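Zuserwood Kids: How Does It Work?
The Robot That Plays With Pegs

Do you remember the very first puzzle you ever had? Maybe it was a board with a round hole, a square hole and a pile of shapes, and you pushed and turned and grumbled until something finally dropped in. Well, there are robots that practice on a puzzle a lot like that, and this month we have been reading all about a kit made for them!

The kit is called Tirix, and it is sold by a small company in Grudville. Inside the box there is a puzzle block with pegs to go with it, plus a thick book of lessons (126 pages, and yes, our reviewer Ro-un Noh read every one of them). Schools and science clubs add their own robot arm.

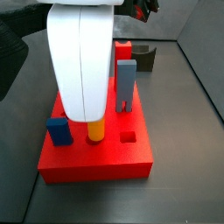 A yellow peg standing in its round hole, with the robot arm close by.

Putting a peg in a hole feels easy to you because your eyes and your fingers have been working together since you were a baby. A robot has to be taught. It needs to know where the peg is, which way up it is, and how hard to squeeze, and then it needs to know all the same sorts of things about the hole. If it is off by even the width of a pencil line, the peg can bump the edge and get stuck.

So the lessons go slowly, the way a good piano teacher does. First the robot only learns to reach. Then it learns to grab and hold on, and after that it learns to carry something without dropping it or banging into the walls.

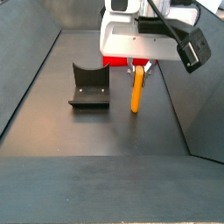
Why does the robot have only two fingers?
Two fingers are enough to pinch most small things, and they are much simpler to build and fix than a whole hand.

Afiq Mandagi, who wrote the lessons, told us that the holding part is his favorite. Pinch too softly and the peg slides away, but squeeze too hard and you might dent it, and he likes watching kids argue (nicely!) about which number to type in. One of his classes made up to 300 tries before they were happy, and then they wanted to come back on Wednesday and do it again. 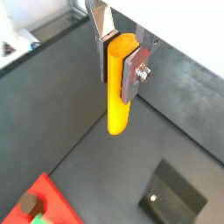
A round peg has one nice thing going for it, too, and that is that you can spin it any way you please and it will still match a round hole. A square peg is fussier. The robot has to turn its wrist until the corners line up, so Ro-un thinks you should save the square ones for later, when everybody has had a snack and is feeling patient.

We do have a couple of small grumbles. The book uses some pretty grown-up words in the middle chapters, and you will want an adult nearby whenever the arm is moving. But Ro-un would still be glad to see it in any classroom with a robot to share, and the next set of lessons is planned for September.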